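**Call for participants: grocery unpacking and packing trials**

Posted April 17, 2019. Contact: Natália Tavares, Wudano study desk, Tilton.

We are looking for adults to take part in a paid study comparing people and machines at ordinary kitchen and shop-floor chores. The question is narrow: which parts of a chore can be handed to a two-fingered arm at present, and which still need a person standing by.

## What you will do

You attend 3 sessions of two hours each. In the first you do the chores yourself, at your normal pace: filling bags, clearing a worktop, sorting produce into crates. In the second you drive the arm by hand controller through the same chores. In the third the arm works unaided and you press a button whenever you would have stepped in.

There are 148 places. Sessions run until the end of August.

## Who can apply

- Aged 18 or over, with normal or corrected eyesight
- Able to stand for 40 minutes at a time
- No experience of robots needed; till or stockroom work is useful but not required
- Anyone who took part in the Ambaye folding trials is not eligible

## Payment

Participants receive a shop voucher after the third session. Travel within Tilton is refunded on production of a ticket. Missed sessions may be rearranged once.

## How to apply

Write to Natália Tavares with your name, age and the hours you are free. Questions about consent and data storage go to Raghda Sfeir.

Bagging is scored per item, from first contact to release inside the bag. A grasp counts when the item leaves the surface and stays held. Soft toy-like fruit such as the mango between the two black fingers is scored on the same sheet as boxed goods, and an open paper bag standing beside the work counts as the target even when it already has fruit in it. Drops outside the bag are recorded as misses and the item is not replaced.

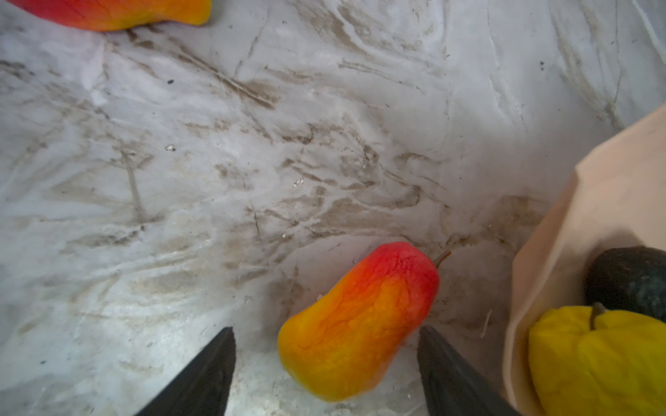
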